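Perguntas frequentes sobre ensinar robôs por demonstração

Página do boletim Punau. Atualizada em 15/05/2023.

Recebemos muitas mensagens de quem leu o folheto da Skukeo e quer saber se dá mesmo para "ensinar um robô em uma tarde". Respondemos com a má vontade que o assunto merece.

O que significa ensinar um robô por demonstração?
Uma pessoa conduz o braço durante a tarefa, com as mãos no próprio braço ou por controle remoto, e o sistema grava as posições das juntas e as imagens das câmeras. Depois treina-se um modelo para produzir movimentos parecidos. A palavra "ensinar" vem do marketing. O que se entrega à máquina é um conjunto de gravações, e ela não faz ideia do motivo pelo qual o prato vai para a prateleira.

Por que tantas demonstrações usam cozinhas de brinquedo?
Porque são baratas, cabem numa sala pequena e ninguém se queima. Uma porta, uma prateleira e um prato verde leve já dão trabalho suficiente para uma garra.

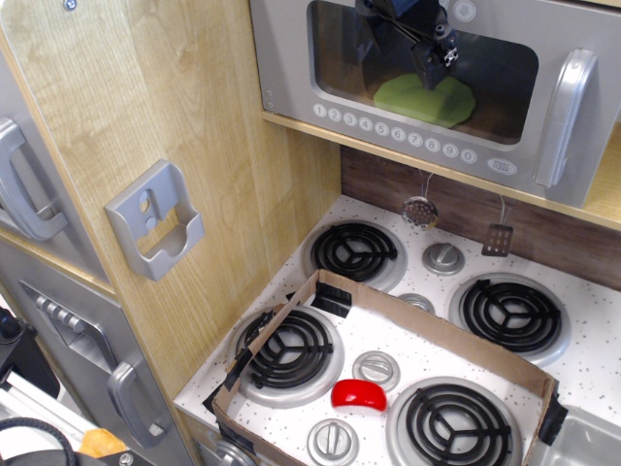

O problema começa quando o folheto pula dessa escala para "tarefas domésticas". Uma porta de forno de verdade pesa, tem mola e às vezes emperra. Um prato de louça escorrega e quebra. Quem vende o sistema deveria mostrar em que escala ele foi testado antes de falar em lares, e a Skukeo não mostra.

Quantas demonstrações são necessárias?
O folheto fala em 40 por tarefa. Pode bastar, se o prato começar sempre perto do mesmo ponto e a luz não mudar. Peça que desloquem o prato um palmo e repita a pergunta. Nos testes que fizemos em outubro com o pacote Nerkover, gravamos 40 demonstrações de guardar um prato e o modelo acertou 12 das 40 tentativas com o prato fora das posições gravadas. O fornecedor respondeu que precisávamos de "dados mais variados". Certo, mas isso quer dizer mais horas de gente operando o braço, e essas horas não entram no orçamento que ele manda.

Conduzir com a mão ou por controle remoto?
Conduzir com a mão é mais intuitivo e cansa o ombro. Além disso, a mão do operador pode aparecer nas imagens gravadas, coisa que o modelo não verá quando trabalhar sozinho. O controle remoto evita isso, mas quase sempre tira do operador a sensação de força. Ele aperta demais, bate na borda da prateleira, corrige tarde. E o modelo aprende a corrigir tarde também.
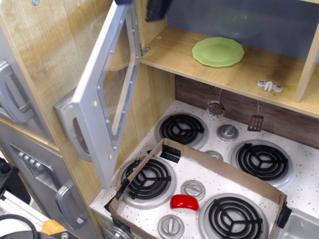 Quem opera o braço precisa saber programar?
Não precisa, mas precisa de treino. Calcule 2 dias até que uma pessoa grave demonstrações aproveitáveis com regularidade, e jogue fora as do primeiro. Operadores hesitantes deixam pausas longas nas gravações, e um modelo treinado com elas pode simplesmente parar diante da porta.

O vídeo do fornecedor prova que funciona?
Prova que funcionou uma vez. Pergunte se o braço estava sendo teleoperado naquele momento, se a velocidade foi alterada e quantas tentativas ficaram de fora. Peça também as gravações brutas, inclusive as falhas. A Nwankwo nos enviou as dela sem discussão. De outros fornecedores ainda esperamos resposta.

Posso aproveitar as demonstrações de outra pessoa?
Em parte. Se o braço, a garra e a posição das câmeras forem iguais, há alguma chance. Mude a câmera de lugar e o desempenho pode despencar. Desconfie de qualquer conjunto de dados que não informe onde ficavam as câmeras. 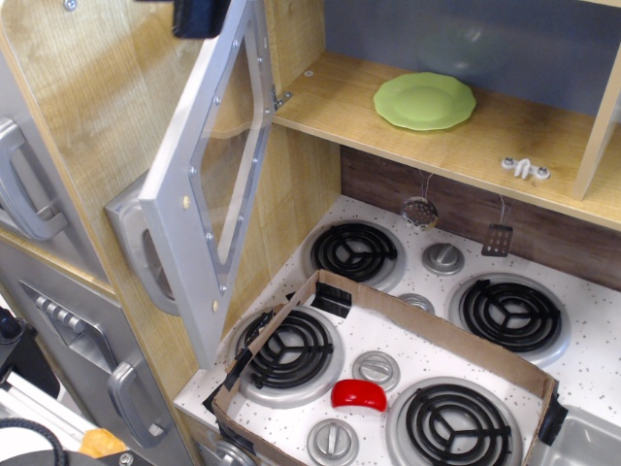 Nwankwo, por mensagem à redação: vocês exageram. Nossas demonstrações foram reaproveitadas com a câmera em outra posição, e bastou gravar mais um pouco para o modelo se recuperar. O que atrapalha mesmo é operador que muda de estratégia no meio do conjunto.

Publicamos a objeção e concordamos com a última frase. Quanto ao "mais um pouco", pedimos o número de gravações adicionais e vamos incluí-lo nesta página quando chegar.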